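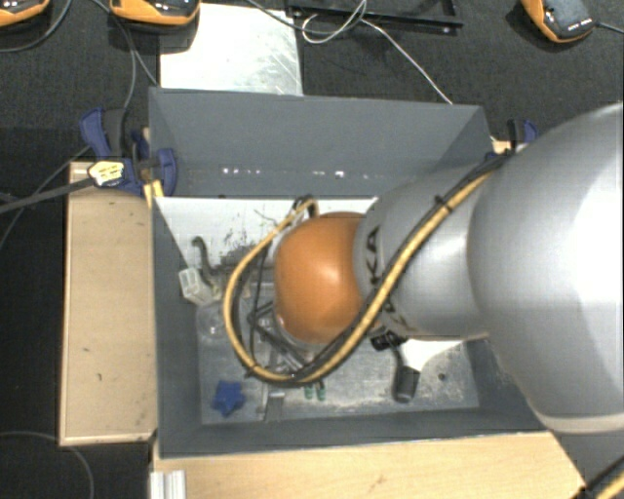
# About us

Hi, I'm Ionuț Sima, and I run the sorting floor at Stustdale. We take in boxes of mixed parts from repair shops, training colleges and factories that are clearing out a storeroom, and we send them back sorted, labelled and ready to go on a shelf. If you've ever tipped out a drawer of odds and ends and wondered what half of it was, you already know our business pretty well!

We started as a counter service behind the Coletti hardware shop. People would drop off a tub of bits on their way to work and pick it up at the end of the week. These days we have our own building, a proper loading door and a kettle that holds enough for everybody, but the work is still the same at heart. Somebody has a mess, and we'd like to help.

## Who does what

For years every single piece went through somebody's fingers. I did it myself for a long time and I didn't mind it, but by the end of a shift my neck was stiff and my thumbs were worse. The repetitive end of the job was always the hardest to fill. People came, learned it, got sore and left, and I couldn't blame them.

So we now have a robot arm working over a grey bin, with boards along the sides and clamps holding the bin where we want it. The orange joint hangs right out over the parts and the cables follow it down in a big loop. New starters always look at the cables first (I did too). What goes in the bin is whatever needs going through, which can mean a metal strip, a couple of little green pieces and a bright blue star all in together. We call it the Halosico cell, after the project we set up to get it going.

The arm does the first pass. It picks a piece, moves it to the right tray and goes back for another. Anything it can't make sense of stays in the bin for one of us. Clear plastic is a pain, and so is anything dark lying on top of something else dark. There's still plenty left for people to do, and it's the part of the job most of us like best - turning a strange object over in your hand and working out where on earth it came from.

## What changed for us

I'd like to be straight about this, as it's the thing people ask when they visit. Yes, we were nervous. When I first brought up automation at a Friday lunch the room went very quiet, and a couple of people asked me flat out whether they should start looking around. I told them no, and I put it in writing the same afternoon.

Everyone who was on the hand line at the time kept their hours and their pay. Four of us retrained to look after the cell, which means setting up the bin, checking what the arm has picked and stopping it when something's off. Three moved across to identification and customer calls, and they've brought in a lot of work by simply picking up the phone and being nice to people.

It hasn't all been smooth, mind. The early weeks were slow and a bit grumpy, and we had to rewrite our shift breaks twice. Watching a machine is tiring in a different way from using your hands, so now we swap stations through the day. I also underestimated how much people would miss the chatter of the old table. We moved the identification bench closer to the cell so the two crews can talk over the rail, and that helped more than any memo of mine.

Pay for cell operators went up a step in August, as it should have. It's a skilled job.

## Numbers, if you like them

We look after 132 regular customers, and 70 of those have been with us since the Coletti days. Our biggest is Olteanu, who send us their leftover fittings and always pack the boxes beautifully. Our smallest is a fellow with a model railway and he gets the same labels as everyone else.

## Come and see us

Visitors are welcome on weekday mornings. Wear closed shoes, tie back long hair and stay behind the yellow line while the arm is moving. If you'd like a job here, ask at the desk for me and we'll have a cuppa and a walk around. You don't need any background in robots. I learned on the floor, and so did everyone else on the cell crew.

If you've got a tub of mystery parts in the shed, bring that along too.

*Page last updated May 2021*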